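Ekrem Baysal
25th March

Moving out of the apartment on Hulberg Street at the end of the week. A few people asked how I pack, so I'm putting it in one thread and will add to it as I go.

First thing: I got a quote from Barkeo Movers for the full service, where they pack everything for you. It came to $1,301. Without the packing it is a lot less, so I'm doing the packing and they are doing the lifting and the 400 miles of driving.

I do rooms in order of how little I need them. Closet first, then books, then the living room, then the kitchen. Bathroom is last and goes in a backpack with the phone chargers and one towel.

Closet was easy. Anything on a hanger stays on the hanger, trash bag pulled up from the bottom, hangers tied together at the top with string. Shoes go in pairs, heel to toe, one pair per grocery bag. Belts inside the shoes.

Winter coats I don't bag. They go in last and lie on top of the furniture so the dresser doesn't get scratched. I did this on the last move and it was fine apart from one missing button.

Books: small boxes only. I know everybody says this. I still filled a big one the first evening and had to take half of it out again. Hardcovers stand up, spine against the side of the box. Paperbacks lie flat. Gaps get T-shirts.

I also pulled a bag of books for the library sale. Mostly cookbooks. I had two on bread and I make bread maybe once a winter.

Someone asked about tape. I use the plain brown kind and run it along the seam, then once across each end. The cheap roll splits lengthwise and then you spend ten minutes picking at it with a fingernail. Fold the end over when you put it down.

Labels go on the side, not the top. Once the boxes are stacked you can't read the top. I write the room they are going to, which in my case is different from the room they came from. The desk things were in the bedroom here and will be in the hall there.

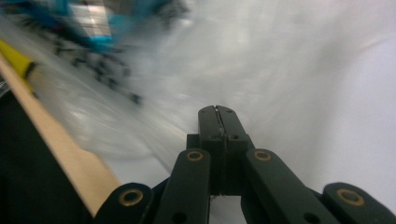
Kitchen took the longest, as usual. I started with the baking things and the big pot, then the glasses I only use when people come over. Left out one pan, one knife, a bowl, a mug and the kettle.

Plates on edge, like records, with a sheet of newspaper between each one. Bottom of the box gets a folded dish towel. Close the flaps and shake it a little. If something clinks, open it again.

Knives: lay them on a piece of cardboard, fold it over, tape it shut, write KNIVES on it in big letters. Do this even if you are the only one who will open the box. By the time you get to it you'll have forgotten.

Spices. I threw out more than I kept. There was a jar of paprika from two apartments ago. The ones I kept are standing upright in a shoebox with tape over the lids. Oil and vinegar I gave to the neighbor in 39, along with the open flour and the rice.

Reply to a question from Dirkeo, who wanted to know about the freezer: I've been eating from it since the start of the month. Soup, then more soup. It gets switched off the night before with the door propped open and an old towel in front.

Furniture next. The bed comes apart with one hex key. The table legs unscrew. All the bolts go in a sandwich bag, and the bag gets taped to the underside of the piece it belongs to. Don't put all the bags together in one safe place. I had a safe place in July two years ago and I found it in October.

The bookcase is not coming. The back panel has already been off once and I don't think it would make it down the stairs a second time. It's free to whoever picks it up.

Cables got wound up and closed with a bread clip, with the name of the thing on masking tape. Router stays plugged in until the last morning because I have to send it back to Escobedo anyway and their box hasn't arrived yet.

Walls: pulled the nails, filled the holes with spackle, let it dry overnight, light sanding. The landlord wants the paint touched up too, and he left a can by the mailboxes. I'll do that after the furniture is gone.

Movers come at 4, which is later than I wanted. Will post once the keys are handed in. If anybody near the old place needs empty boxes or half a roll of bubble wrap, send me a message.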